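The Billero Bread and Everything Basket
From Ollton Home

We started carrying the Billero because of a dinner. Hongmei Liang, who does our buying, had people over and put her rolls out in a basket she'd picked up at a trade show, and by the end of the night three of her guests had asked where they could get one. She came in on Monday and put in an order. That was a few years ago now, and it has been on our shelves ever since, in the same shape and the same warm tan, and we are still very fond of it.

It's a shallow rectangular basket with sloped sides, woven from flat strands of synthetic rattan. We get letters about that word "synthetic," so let us put in a good word for it! Natural wicker is lovely (we sell that too, see the Trodel range), but it doesn't care for a damp kitchen, and anybody who has tried to get butter out of a willow basket knows how that goes. The Billero can be wiped down with warm water and a drop of dish soap, then left upside down on a towel until it's dry. Please don't put it in the dishwasher, though, as the heat can pull the weave out of shape.

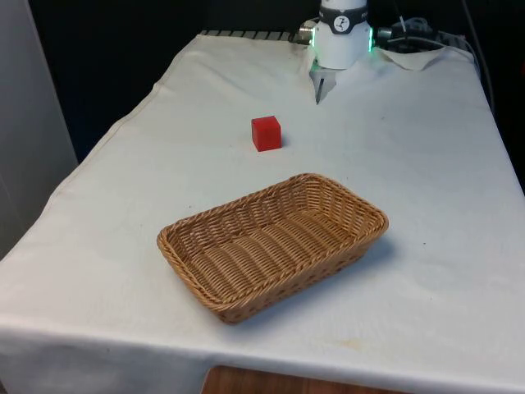 The rim is the part people tend to mention in their reviews. It's a thick, rope-like braid that goes all the way around, with rounded corners, and it gives you something comfortable to hold when you're passing the basket down a long table. It also keeps the edge from snagging on a sweater or a good tablecloth, something our older wire baskets were, I'm sorry to say, rather known for.

As for what to keep in it, well, bread is the obvious answer, and a folded napkin along the bottom will catch the crumbs that would otherwise find their way through the weave. But we've heard from customers who use theirs for mail by the front door, for clementines, for remote controls, for guest towels and for the little jars of spices that never fit anywhere. Jussara Vasconcelos in our Dai store keeps hers on the changing table with the diaper cream and the tiny socks, and she has since bought a second one for the bathroom. The low sides mean you can see what's in there without digging.

A small note on color. The strands run from tan to light brown, and you may find that yours leans a little more one way than the other. If you're ordering several to sit side by side, write that in the comments box at checkout and we'll try to pick ones that match.

Details
Item number: 1802
Color: tan to light brown
Material: synthetic rattan
Care: wipe clean, air dry, no dishwasher
Sold singly or in a set of 3

Shipping and returns
Baskets ship nested when you order a set, with paper between them. If yours arrives bent or with a strand come loose, send a note to Huiling Song at our customer desk and she'll get a new one out to you. Unused baskets can be returned to any Ollton store with the receipt.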